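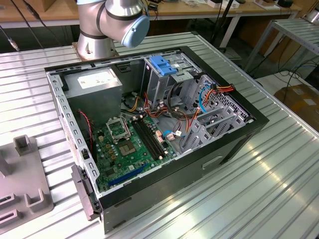 OK so the old tower is finally getting sorted out and you're all coming along with me. Thread, because I talk too much.

It's been under the stairs since May and every time I vacuumed I bumped it with my foot and said sorry to it. Enough! I put it on its side, took the panel off and had a proper look.

First job was the socket. The bracket's up and there's no processor in there, no cooler either, so all those tiny contact pins are just sitting out in the open. If you've never bent one – please don't start. I held my breath leaning over it like I was defusing something.

No memory in it either. Every slot is empty. Past me pulled the sticks for another build and put them "somewhere safe", and we all know how that goes in this house.

Things still in the case: power supply, board, the drive cage with the blue plastic clip on top, and more cable than anyone could want. Orange, red, yellow, black, all in one big bundle wandering across the middle. I used to think that was tidy!!

The blue data cables are my favourite bit, I don't care. They're such a cheerful colour. One of them goes curling right over the board and I'm going to have to reroute it before anything else goes in, it's in the way of everything.

A few of you asked what the plan is. Nothing fancy. I want a box that lives in the corner and holds the family photos and the music, and does that for years without me thinking about it. I've got a 500 GB drive set aside for it and I'll add another later if the photos keep breeding.

(I counted the photos last night. 2,974. At least 200 of them are the same sunset.)

I'm calling it Pikov. Every computer I've had gets a name and the last one was Sulonska, who was loud and ran hot and I loved her. Pikov sounds quieter. Fingers crossed.

Someone asked why I don't just buy a little ready-made thing. I could! But I like a big metal case where I can get both hands in. The small ones make me swear, and I always lose some skin on the edges.

Speaking of edges – long sleeves, if you're doing this at home. The metal inside these older cases is not friendly. I've got a scratch up my wrist from last time that looks like I fought a possum.

Order of work for the next bit, mostly so I remember it: cables out of the way, blow the dust out, processor in, cooler on, memory in, THEN the drive. I did the drive first once and had to take it out again to reach a plug. Learned that one the slow way.

Also took a photo of where every plug goes before touching any of them. Best habit I've got. The little front panel ones are the worst and I refuse to guess at them again.

If anyone local has a spare cooler that'll fit a board this age, sing out. Happy to swap for baking. I do a decent lemon slice.

Right, the kettle's boiled and my back's had enough of bending over. Cables tomorrow arvo. I'll post when the processor's in, or when I've found the memory, whichever happens first.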